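Notebook, sim track, student manipulation project
April, Sunday, started 9:40

Carried over from last entry: the card pickup task fails in the eval harness but not when Kevser drives it by hand. Need to know whether that is the policy or the environment before the Jurkthorpe round opens.

Setup as run today. Franka arm, parallel gripper, joint position control. Simulator is the club's branch of Kaimal, no changes from last week except the contact patch. Policy is checkpoint 7 from Paora's training run. Observation is one RGB view plus joint state. Driller is the script that steps through the eval seeds and writes a line per episode. It crashed twice on startup with a missing asset path. Fixed by setting the root explicitly in the config instead of relying on the shell variable. Somebody should commit that properly; my edit is local.

Ran 80 episodes on the red card task with the default layout. Episode limit is 2000 steps. Results are in the shared sheet under "card default." Short version: success was low enough that I stopped looking at the mean and started looking at single episodes.

Failures sort into two groups.

Group A. The arm goes to a point over the card, descends, closes on nothing. The fingers finish above the card. Looks like a height problem. The card is thin, and the policy was trained mostly on blocks.

Group B. The arm never gets over the card. It moves toward the back of the table and stays there until the step limit. Joint velocities go close to zero well before the end, so it is not oscillating. It has settled on something.

Group A was expected. Group B was not, so most of the day went there.
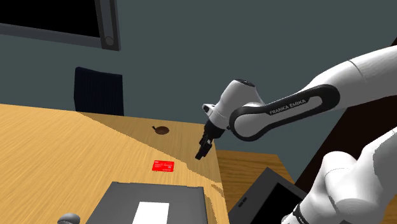
Group B episodes share a start pose family, and I had assumed that was the whole explanation. Kevser Kurtuluş disagreed and asked me to check what else in the view could be pulling the arm. Her candidate was the small dark brown round thing toward the far edge of the table, to the left of the gripper. With the gripper empty and its fingers just over the far edge of the tabletop, the card is nearer the camera, below and to the left, and the brown disc is on the same side as the card but farther back. So a policy that has learned "go left to the small item" has two small items to choose from. She also pointed at the shadow band. The card lies in it, and the brighter wood is on the left of the table. Our training renders used flat light with no cast shadow at all.

Two hypotheses, then: distractor (the disc) and lighting (the band). Tested separately.

11:15. Distractor test. Removed the disc from the layout file, same seeds, same checkpoint. Group B shrinks but does not go away. Several seeds moved from B to A. None moved from B to success. One seed went from success to B, which I can't account for and have flagged.

12:30. Lighting test. Disc back in, directional light off, ambient raised to compensate. Group B shrinks more than in the distractor test. Group A unchanged. Ambient value was set by eye against the training renders. Should be matched numerically before anyone quotes this.

13:10. Both together. Group B nearly gone. Group A is now almost all of the failures.

Reading of this: lighting is the larger effect and the disc is a smaller one on top. They are probably not independent. I have one checkpoint and one set of seeds, so treat it as a pointer for the next training run and nothing more.

Start pose still matters. Sorted the Group B seeds by initial wrist position and the ones that start far back are over-represented in all four conditions. Paora Katene says the training demonstrations all begin from the home pose with a small jitter. The eval draws from a much wider range. I didn't know that. It should be in the README.

Group A, height error. Logged fingertip z at the moment of the close command. The values cluster at a height that would be right for the training blocks. The policy is reproducing the block grasp. Widening the card in the asset file would hide this, and the competition rules fix the card dimensions anyway, so leave the asset alone.

Options discussed for Group A:

- Add card demonstrations. Paora can record them with the Visent controller once the driver is working on the second machine.
- Change the approach so the fingers slide the card to the table edge and pinch it there. Works by hand for Kevser most of the time. Needs contact friction we trust, and we don't trust it yet.
- Feed gripper width and contact force into the observation so a close on nothing can be detected and retried. Cheap to try. Does not fix the height.

Agreed to do the first and the third. The edge pinch is parked until the friction check is done.

14:50. Friction check, partial. Dragged the card across the tabletop at constant speed with a scripted pusher and logged the tangential force. The trace has spikes at regular intervals. I suspect the contact patch, since the spacing changes with the physics substep and not with the push speed. Dropped the substep by a factor of 2 and the spikes moved closer together and got smaller. Did not go further. Each run is slow at that setting and the machine was needed for renders.

Camera note. The view has the robot's own base close in the lower right, and the upper link takes up a lot of what is left on that side. When the arm swings left the link may cover the card. I have not measured how often. If it is frequent, then some of Group A could be the policy closing blind. Write a visibility mask check: render segmentation for each step, log card pixel count, plot against the close time. An hour's work if the segmentation IDs are sane in this branch.

Render settings for the next training set, as agreed: directional light on with randomized angle, shadows on, ambient varied, table texture varied, disc present in part of the set and moved between episodes. Keep the chair and the wall screen where they are for now. Changing the background at the same time would leave us unable to say which change helped.

To do
Commit the asset root fix (me)
README: state the start pose range for training and for eval (Paora)
Ambient light matched numerically, rerun lighting test (me)
Visibility mask check (me)
Card demonstrations, home pose and far-back poses both (Paora, Kevser)
Rerun the odd seed with video on (Kevser)
Ask whoever wrote the contact patch about the substep dependence

17:20. Left the render job running on the first machine. Output goes to the scratch disk, so do not clear it before the job finishes.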